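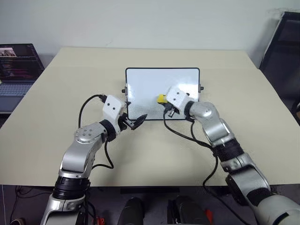
Chez Bouchard, on prépare des robots à deux bras à faire des petites choses. Des choses bêtes, presque vexantes quand on les explique à sa belle-mère au dessert : passer un coup sur un tableau blanc, fermer une boîte, ranger un tiroir. Le tableau, c'est notre exercice fétiche, et je le défends bec et ongles face à tous ceux qui voudraient commencer par plus spectaculaire ! Une pince qui appuie sur la surface, l'autre bras qui se tient près du coin inférieur, un cadre noir tout fin à ne pas bousculer, des traînées grises dans le bas... il y a là-dedans à peu près tout ce qui nous occupe du matin au soir. Appuyez trop fort et le tableau bascule, pas assez et la trace reste.

Je me présente vite fait : je suis la fondatrice, je réponds encore moi-même à une bonne partie des mails, et c'est moi qui écris cette page (ça se voit, je sais, on m'a proposé un rédacteur, j'ai dit non). J'ai ouvert la boîte à Sirmont un mois de janvier, dans un ancien magasin de carrelage, avec un chauffage qui marchait un jour sur deux. On y est toujours. Le chauffage va mieux.

Notre produit principal s'appelle Prukwood. C'est un kit d'apprentissage pour robots à deux bras, destiné aux lycées techniques, aux écoles d'ingénieurs et aux petits ateliers qui ont déjà le matériel et qui ne savent pas trop par quel bout le prendre. Dedans, vous trouvez 32 exercices de table, les accessoires qui vont avec, le logiciel d'enregistrement et un classeur papier. Oui, du papier ! Les enseignants nous l'ont réclamé dès la première version et je leur donne raison, on griffonne dessus, on le laisse ouvert à côté du clavier, on renverse du café dessus et il continue de fonctionner.

On propose aussi un service d'installation, Busari. On vient chez vous, on règle les bras, on vérifie les pinces, on fait passer les premiers exercices avec votre équipe et on ne repart pas avant que quelqu'un de chez vous ait mené un exercice entier sans nous. Comptez 90 minutes pour la mise en route proprement dite, plus le temps de pousser les tables, que je ne facture pas mais qui me coûte toujours un peu le dos.

Côté tarifs, le kit complet est à 800 euros hors taxes, et la recharge d'accessoires (chiffons, feutres, brosses, boîtes, tout ce qui s'use ou disparaît dans les poches des élèves) à 252 euros. L'installation se fait sur devis parce que tout dépend de la distance. Si vous êtes à côté de Sirmont, ce sera vite vu.

Une chose que je préfère dire avant la commande : Prukwood ne contient pas de robot. On me pose la question toutes les semaines. Le kit se branche sur des bras que vous possédez déjà, et la liste des modèles compatibles est envoyée sur simple demande -- elle bouge souvent, donc je ne la mets pas en ligne. En cas de doute, envoyez-moi une photo de la plaque signalétique et je vous réponds.

Les visites de l'atelier sont possibles, sur rendez-vous, par petits groupes. On vous laisse les commandes, et tant pis pour le tableau. Prévoyez un pull quand même.

Page mise à jour le 25/9/19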